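About Us

Welcome, and thank you for wanting to know a little more about us. Drundia is a small robotics workshop and teaching space in Fuvbridge, and what we care about, most days of the week, is the kind of work people do around the house without giving it a second thought. Putting shoes away. Hanging up a shirt. Finding the other sneaker. Anyone who has tried to get a machine to do these things knows how much goes into them, and we have been happily stuck on them for quite a while now!

We started out in one rented room with a leaky window and a kettle. Reda Kamel had been teaching evening electronics classes, and Ruan Magagula came to one of them, stayed late to argue about motor controllers, and more or less never left. Morsy came out of those arguments. Morsy is the name of our household training program, and also (we know this is confusing, and we've given up trying to fix it) the name of the two-armed robot that learns from it. When people in the workshop say "Morsy is having a bad day," you have to ask which one.

Our other program is called Modon, and it is the teaching side of the house. Modon runs short courses for adults and for high school students, with no background needed beyond a bit of patience. You'll spend more time picking things up and putting them down than you might expect from a robotics course, and a fair amount of time sweeping, too. We like our students to know what a chore feels like in their own hands before they write a line of code about it.

Our open day

If you want to understand what we do, the easiest way is to come and see it, and once a year we open the whole place up. This year's open day was on Sunday, March 22, 2026, and we are still smiling about it. We had set out 80 chairs for the opening talk, thinking that was generous, and then 377 people came through the door over the course of the day. We ran the talk again, and then again after lunch, and by the last one Reda had lost most of his voice and Ruan had to take the questions.

The demonstrations were kept small on purpose so that everybody could get close. In the front room, Morsy sorted socks, slowly, with one very popular mistake involving a glove. In the middle room we had the gripper bench, where visitors could squeeze the different finger pads and try to guess which one was best for a paper cup. And in the back we had the corner that drew the longest line, the closet area, where we show how a person's movements get recorded so that a robot can learn from them later on.

We set that part up like a real entryway, or as near as we can manage with what we have, with clothes on a rack and shoes down on the tile. The printed cubes are what let our cameras work out where each hand is and which way it is turned. Several of our younger visitors took to it right away and were very firm with their parents about how to hold things.

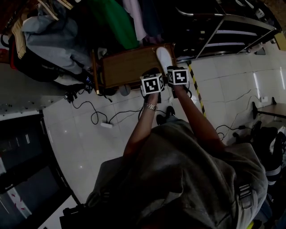
Working with the marker cubes at the closet area, with a white sneaker on the low wooden box.

People often ask how many of these recordings it takes. For the shoe task alone we have made 2,000, and we still find new ways to get it wrong. Laces are hard. Boots that flop over are harder. We're always glad to talk about the failures, by the way, and the folder of them is the first thing new students get to look through.

Visiting and getting in touch

School groups are welcome during term time, and we can fit a class comfortably if you split it into two halves. Please wear closed shoes, and let us know ahead of time if anyone in your group needs a seat or a quieter room. The Modon spring course still has a few places, and the fee is $200, with materials and a great deal of tea included. Ring the bell twice when you come, as the first ring usually gets lost under the sound of the motors.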